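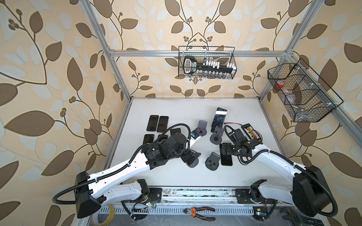

Phone stands for a small apartment – which ones hold up?

minfan39
Posted May 8, 2020
Looking for a stand for video calls at the kitchen table. I have a Prerkel and it slides back every time I tap the screen. Budget is low. What are you all using?

tyoo
I've had a Fenier for 2 years. Heavy base, doesn't move. It blocks the charging port if the phone is upright, so I turn mine sideways.

Skaterov_user
Round base or flat rectangle, either is fine. Weight is what matters. I disagree on the Fenier though. The hinge on mine went soft by September and the company never wrote back.
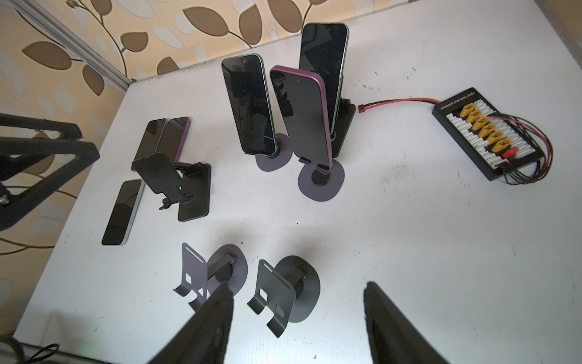
Tall phone upright on the rectangular base, purple one on the round base.

tyoo
Did you tighten the screw under the pad? Mine needed that after nearly 9 months.

Skaterov_user
Tightened it twice. Same thing.

Ynyr Parry
I would skip buying one. A block of scrap pine with a slot cut in it works for calls and costs nothing. Sand the slot or it will scratch the case.

minfan39
No saw here, and I need to change the angle. I'm 6 inches taller than my wife and we share the table.

tyoo
Then get something with a hinge. A wood block only gives you one angle.

Ynyr Parry
Cut two slots.

minfan39
Going to try the Fenier and keep the receipt. Will post again after a few weeks of calls.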